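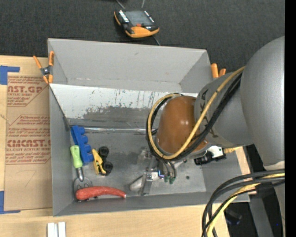 Gripper down in the bin, toy vehicle and garden tool over by the left wall.

Skukik kit, first proper notes

April 25, 2026

Quick one, I have to be out the door in an hour and I've promised three people I'd write this up. So. The Skukik bin picking kit. Had it 17 days on trial from Destasis, it goes back next week unless I pay. Haven't decided. Leaning yes. Read on.

What you get: the gripper, the software, a little compute box, a licence key on a card (don't lose the card) and a bag of tube fittings. What you don't get: an arm, a bin, a camera mount, or any kind of bracket for the camera mount. You're expected to have an arm. I have an arm. It's grey and it's older than the kit and they get along mostly fine.

Price as quoted to me was 376 a month on the small plan, in dollars, before tax. They'll sell it outright too but I didn't ask for that number, didn't want to know.

Setup

Took me most of two evenings. The mechanical part is easy, bolts on, done before tea. The cables are the pain. The ones in the box are too long for my arm and too short to go round the back of it, so they end up in a big loop past the wrist. The yellow one especially. Looks terrible. I spent ages on it, looping it one way, then the other, watching it swing toward the bin wall every time joint five turned over. Settled on a wide loop so nothing pulls tight when the wrist turns. If you buy this, get the cable sorted FIRST. Before you teach a single position. I taught everything and then moved the cable and had to teach it all again.

The install guide is a PDF and it's okay. Diagrams good, the words less so. There's a page where it tells you to "confirm the finger is in the confirm position" and I still don't know what that's about.

Teach pendant plugs in as normal, the kit doesn't replace it. Mine lives on the floor behind the bin with its cable trailing back over. I know. There's a hook for it. I don't use the hook.

The bin

Destasis will sell you a bin. I looked at it, laughed, used my own grey one. It's held to the spot with spring clamps, the orange tipped kind, one at the left and one round the far right corner. Total cost of that is whatever a couple of clamps costs. Hasn't been a problem.

The inclined panel at the back was my idea. Things that end up in the corner where the wall meets the floor are horrible to pick, so I put in a slope and taped down the foot of it with clear tape. Good idea, mostly. The tape is shiny and the vision does not love shiny. Twice in the first week it decided the tape was an object and went for it, very confident, fingers straight down. You can mask a zone out in the software (Settings, then Workspace, then the third tab, why the third tab) and after that it behaved.

Panel's all scratched up now. Big worn patch on it too. Depth readings off it are still fine as far as I can tell, so I'm leaving it.

Also there's a sheet of acrylic beside the bin, paper still on, blue tape on the corners. That's where I put things down when I do the place half of pick and place. Leave the paper on! Bare acrylic is a nightmare for the camera. Learned that on another job years ago.

What I'm picking

Junk. On purpose. I asked myself what would be a fair test and the answer wasn't nice clean boxes, everyone's demo is nice clean boxes. So it's toys and garden bits out of a tub in the shed. Little toy vehicle with a yellow body and black wheels. A hand tool with a light green handle. A bright blue plastic thing with a wavy edge. A red curved thing. All different shapes, nothing that sits flat the same way twice.

How each of them goes:

Toy vehicle. Great standing up, so-so on its side. It wants to grab by the wheels, the wheels turn, the body swings. Gets it in the end.

Garden tool. Best of the lot when it's lying out in the open, it goes for the handle nearly every time. Bad in the corner. Metal head down in the near left corner is the worst case I've found, the finger hasn't got room to get in past the wall and it sort of hovers, thinks, hovers, gives up. Then it goes and bothers something else and comes back.

Blue plastic thing. Flat-ish, leans on stuff. The suggested grasp is often way up one end. Works more than it should.

Red thing. Fine by itself. When its fat end is sitting on top of something else the software sees one big object and you get a grab in the middle of both. This is my main complaint about the whole kit really, things that overlap. There's a slider for it called Separation. I have had it at every setting. I can't tell you what it does.

Numbers becuase people ask. Longest run I did was 295 picks attempted with nobody touching anything, and 229 of those came up and stayed up until the drop. Mixed junk, my lighting, my bin. Destasis would probably get better out of it and a factory with one part all day would definitely get better out of it. I was pretty happy.

The gripper

Nice bit of gear. The flat metal finger is stiff, no wobble. The pale fingertip is the part that wears, mine has picked up a mark already, and spares come in a pack. I've ordered a pack. They're meant to swap without tools and they do, if you've got strong thumbs.

The air fittings, the small green ones, are push-in. I've had one pop off. My fault, I hadn't cut the tube square. Check yours.

It is long though. Long gripper, deep bin, and a wrist that needs somewhere to be. On the right side the arm comes down so close to the rim that I've set the speed way down for that half of the bin. Left side it can go quicker. If your arm is chunky like mine, measure the reach with the gripper ON before you choose a bin. I measured without. Yes.

Support

Used it twice. First time was the licence key, sorted in ten minutes by chat. Second time was the overlap thing and I got a long friendly reply that told me to try the Separation slider. Hm.

There's a user forum too, quiet, but someone on there had the same tape problem and posted their mask settings, so thanks whoever you are.

Against the other one

I had the Iwasaki kit for a bit last November, on loan from the workshop in Brukby, so the comparison's fair-ish. Iwasaki is quicker to set up, the cables fit, the manual's lovely. But it only really wanted parts it had been shown before. Every new object was a whole session of scanning. Skukik I tipped the tub in and pressed go. For what I do, which is a bit of everything and never the same thing two weeks running, that matters more than tidy cables.

If you run one part, one bin, all day, get the Iwasaki. Cheaper as well I think? Check, prices have probly changed.

Things I'd fix

Cable lengths. Offer two.
The third tab.
A sound when it gives up on a pick. At the moment it just moves on and you only notice if you're watching.
Whatever Separation is.
The licence card. It's 2026, email it to me.

So am I keeping it. Think so, on the monthly, for a few months, see how the fingertips last. I want to try it on the cutlery tray next and then maybe wet stuff, seedling pots. I'll do the speed test people wanted once the spares arrive. Comments are on again by the way, I'd turned them off by accident.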